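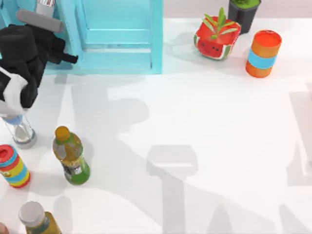 Can I reopen a Farnance bag if I forgot to put something in it?

Once the strip is pressed down, the bag is sealed for good, so you'd cut it open, put everything (old bag included) into a fresh one and write both serial numbers in the log. I've done it more times than I'd like to admit.

Farnance Tamper-Evident Evidence Bags

Hi, I'm Quyên Phan, and I ran the property room of a small-town police department for a good long stretch before I started Skelside. If you've ever worked in one of those rooms you know the smell of it, and you know the bags. Ours tore at the corners. The ink rubbed off the label panel if you so much as looked at it funny, and the seal on one brand would lift clean off in a cold garage and go right back down like nothing had happened! I used to complain about this to anybody who stood still long enough. Eventually I ran out of people and started selling my own.

The Farnance is the bag I wanted back then. It's clear on the front and white on the back, made of a heavy plastic film that you can pick up by one corner with a set of keys and a phone inside. The adhesive strip shows a broken pattern if somebody peels it, and the side seams have a printed border so you can tell at a glance if they've been messed with.

The label panel

I fussed over this part the longest. The panel takes ballpoint and regular permanent marker (please don't use gel pens, they smear on everything). There's space for the case number, item number, date and time, where it was found, who found it, and a description box that's tall enough for a real sentence. Under that is the chain of custody table with 7 lines. My old bags had four, and by the time a thing had gone to the lab and back and then over to the courthouse we were stapling paper to them.

The serial number is printed on the bag and again on the tear-off receipt, which you can hand to the owner or stick in the file. I give the receipt to the owner every time. People are upset when you take their stuff, and a piece of paper with a number on it helps.

Sizes and packs

Small: 6 x 9 inches, pack of 300
Medium: 9 x 12 inches, pack of 200
Large: 12 x 16 inches, pack of 200

Serial numbers run in order within a pack. If you need them to pick up where your last order stopped, put a note at checkout and I'll match them up if I still have that run on the shelf.

What not to put in them

Anything damp! Plastic holds moisture in, and a damp shirt sealed in plastic will grow mold and can ruin a sample. Let it dry and use paper. I carry the Erkstead paper bags for that, and they have the very same label panel, so your log sheets will match. Sharp things need a tube or a box first, and then the box goes in the bag. And follow your own lab's packaging guide over anything I say here, because labs all have their own opinions and they're the ones who'll send it back.

Who buys these

Mostly small departments and campus security offices, plus a few private investigators. Vilgot Løken, who handles intake for a county agency a few hours north of me, switched his whole room over in April and then called to tell me the medium size should be an inch taller. He may be right. I'm looking into it.

You don't need to be law enforcement to order. If you manage a hotel or a school front office and you hold on to found wallets and such, the small ones work great, and they save a lot of arguing over what was in the wallet.

Ordering and shipping

Orders go out within 2 business days from our place on Tăng Street. Purchase orders are fine, just email the PDF and put the billing contact on it (the number of times I've had to play detective over who pays!). Unopened packs can come back for a refund. Opened packs can't, seeing as the entire point is that the numbers stay accounted for.

If you'd like to try one first, write to me and I'll mail you a sample of each size with the word SAMPLE printed across the panel. Tug on it, freeze it, try to get the strip up with a hair dryer. Tell me how it went.

Page updated 7 June 2024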